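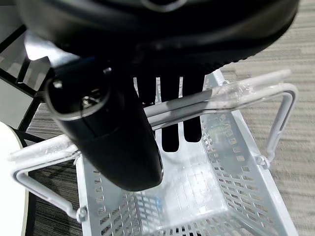 **PRESS RELEASE | Automation & Handling**

**Westeck publishes gripper comparison and declines to name a winner**

KONDISWOOD, Oct 10, 2025. Westeck today released the results of its side-by-side trial of two robot grippers, the Dokar two-finger model and a competing unit from Subramaniam. Both makers lent hardware and both were told in advance that the numbers would be printed whichever way they fell.

The trial covered 846 grasp attempts on household and store goods, among them clear plastic tubing, wire-handled shopping baskets and display stands. Each gripper was run on the same arm with the same controller. Operators swapped the hardware at set points in the schedule and recalibrated the wrist camera after each swap.

Westeck began the work in June after reading sales material that promised dependable handling of "any everyday object." The company does not think either product supports that phrase.

"We had 14 object types on the list and I would trust these grippers with 12 of them," said Divya Amin, who ran the trial. "The other 2 are clear plastic, and clear plastic is what our customers keep asking about. I'd like to see the vendors put that in the brochure."
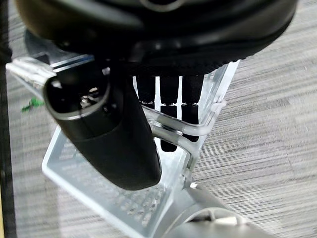

Camera placement caused more arguments than finger design. Both vendors recommend a wrist mount, and both supplied demonstration videos shot with solid, brightly colored blocks. Westeck's objects were less friendly. With a clear stand on striped carpet, the stripes show right through the base, and the finger nearest the lens covers part of whatever is behind it, in this case the leftmost of three black cylinders hanging in a row. A bent clear tube crosses in front of them, visible mainly by its highlights. Westeck's report asks how a depth estimate from that viewpoint should be scored, and leaves the question open.

The report also takes issue with cycle time as a headline figure. Fast closing speeds look good on a data sheet and say little about whether the part is held where the controller thinks it is. Westeck logged the two separately and recommends that buyers ask for both.

Aravind Reddy, who wrote the controller settings used in the trial, cautioned against reading too much into the totals. "One arm, one room, one floor covering," he said. "If somebody quotes our numbers as proof that their gripper is better, they haven't read past the first page."

Westeck has no plans to certify or endorse either gripper. A second round with an added fixed camera is under discussion, and no date has been set. The full report, including failed attempts and operator notes, is available on request from the Westeck press office in Kondiswood.

**About Westeck**

Westeck tests handling equipment for small warehouses and retailers. It does not sell grippers, arms or cameras.

###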